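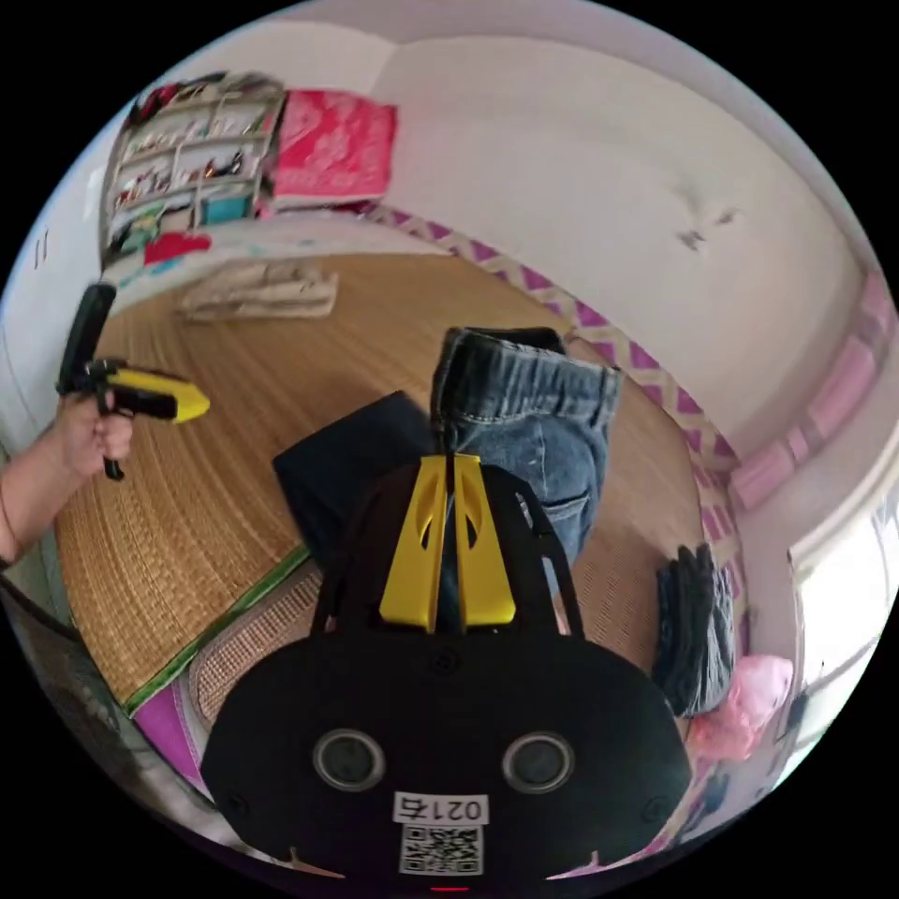

Bit-na Wi asks whether jeans need folding at all when they could be hung by the belt loops. Hanging does no harm to denim, but a hung pair takes up rail length that shirts and coats need more. The answers on this page deal with folding and stacking, and assume that the work is done on a flat surface at home.

Folding and storing denim: frequently asked questions

Which surface should I fold on?

Any flat surface longer than the jeans. A bed with a woven straw mat on it is suitable, as the mat is firmer than a quilt and the cloth does not sink into it. A bare mattress works but gives a softer crease. If the mat has a fabric binding, use the binding as a straight line and set the waistband parallel to it.

Check straw mats for broken strands before use. A broken strand can catch on a zip pull or a rivet and lift the weave.

How should the jeans be prepared?

1. Empty all pockets, including the coin pocket.

2. Close the zip and fasten the button. An open fly lets the waistband spread, and the two sides will not line up.

3. Push the pocket bags flat from the inside.

4. Hold the waistband at both side seams and shake once, downwards.

5. Lay the jeans down and smooth from the waistband towards the hems.

What is the standard fold?

Fold one leg over the other along the centre seam, with the back pockets on the outside. Pull the seat seam out to a point, then turn the point back so that the edge is straight. Bring the hems up to the waistband and stop 2 cm short. Fold once more for a drawer, or twice more for a narrow shelf.
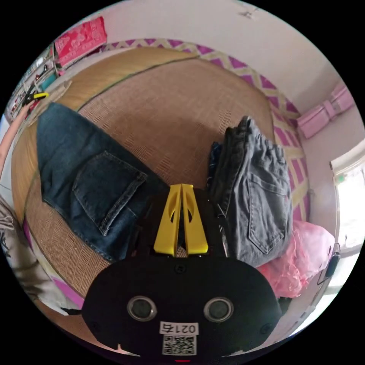

Should the back pockets face in or out?

Out. Pocket stitching is the thickest part of the seat after the waistband, and when it is folded inwards it leaves a mark on the cloth opposite. It also helps with identification: two pairs in a similar blue can usually be told apart by the pocket, without unfolding either.

The waistband always ends up thicker than the rest. Is that a fault?

No. A waistband is several layers of cloth with belt loops on top. Stopping the hems 2 cm short, as described above, keeps the leg ends clear of it. In a stack, turn alternate pairs through half a turn so that the waistbands do not all lie on the same side.

How do I move a folded pair without it coming apart?

Slide one hand underneath, at the centre of the bundle, and rest the other on top. If the pair must be picked up by one end, take it by the waistband and grip all the layers. The legs will still droop, and the last fold will probably need to be made again on the shelf. Lifting by a single belt loop strains the stitching at the top of the loop.

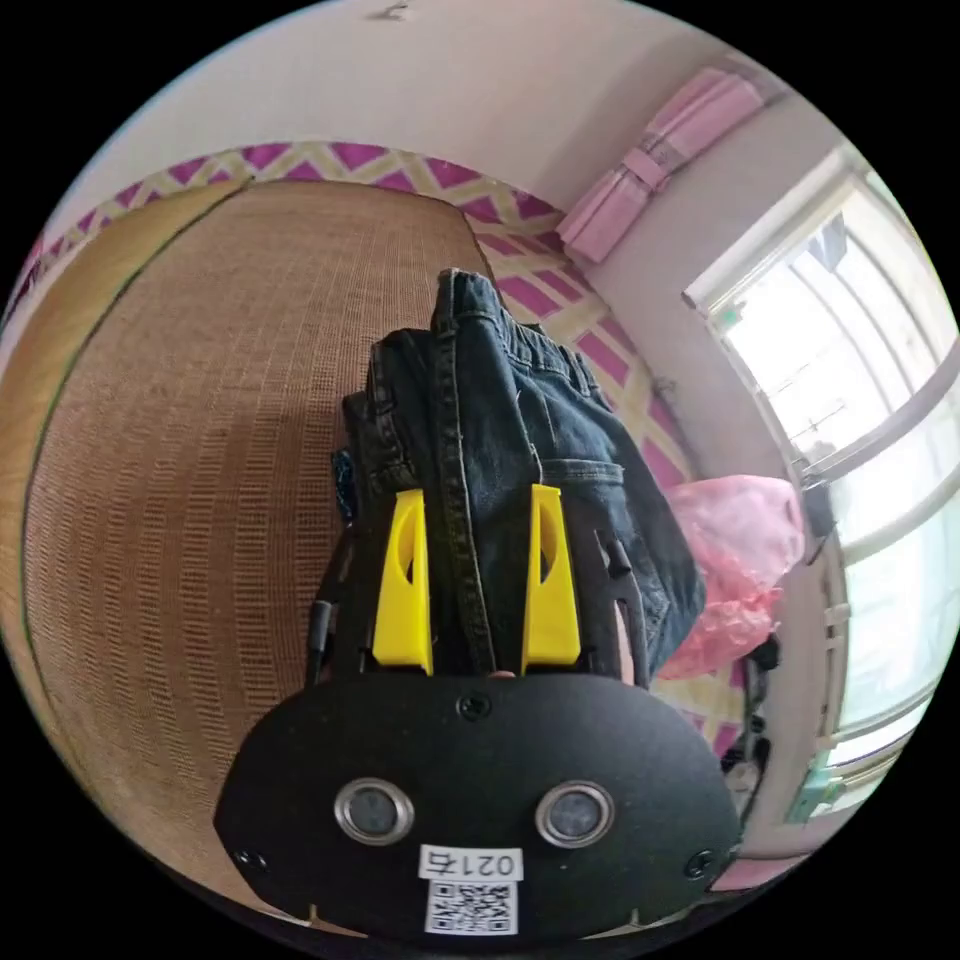

Stretch denim droops more than rigid denim and should be supported from below in every case. Very stiff pairs can be carried by the waistband over a short distance, such as from bed to wardrobe, with little loss of shape.

How high can a stack be?

It depends on the shelf. We set a limit of 12 pairs for a fixed shelf and fewer for a drawer, where the top pair must clear the frame. Measure the drawer first. The Drendia deep drawer has an internal height of 20 cm, and the stack should finish a little below that.

In what order should the stack be built?

Heaviest cloth at the bottom, lightest at the top. Within the same weight, put dark colours below pale ones. Place each pair with the folded edge facing outwards, so that one pair can be drawn out without dragging the hems of the next.
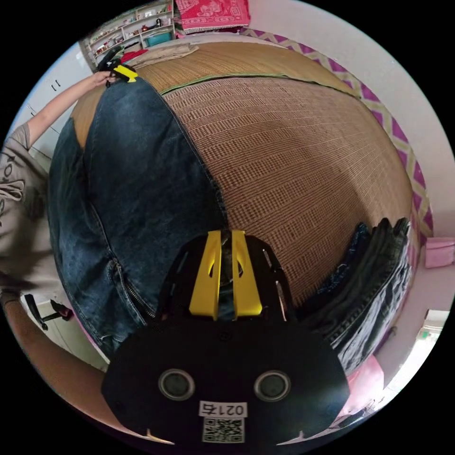 Pairs with patches, embroidery or other raised decoration go on the top layer, where nothing presses on them. Black denim that still sheds dye should be kept apart from pale cloth, or separated with a sheet of plain paper. Plalumine shelf liner is also suitable, smooth side up.

Can jeans be stored in plastic bags?

For a journey, yes. For a season, use a cotton bag or an open box. The Pemach storage box takes a stack two pairs wide and is sold with a lid, which may be left off indoors.

Can towels go on the same shelf?

Yes, in a separate stack. Towels compress and denim does not, so a mixed stack leans. New dark denim may also mark a pale towel.

How do I remove a fold crease?

Hang the pair by the hems overnight. If the crease is still visible in the morning, turn the jeans inside out and iron along the leg through a damp cloth, at the setting on the care label. Do not iron over rivets.

How often should a stack be refolded?

Twice a year is sufficient, for instance in April and again in autumn. Refold each pair along a slightly different line, as dye wears fastest along a permanent crease.

Where are the spare parts for the Abou Jaoude shelf dividers listed?

On the shelving page, under fittings.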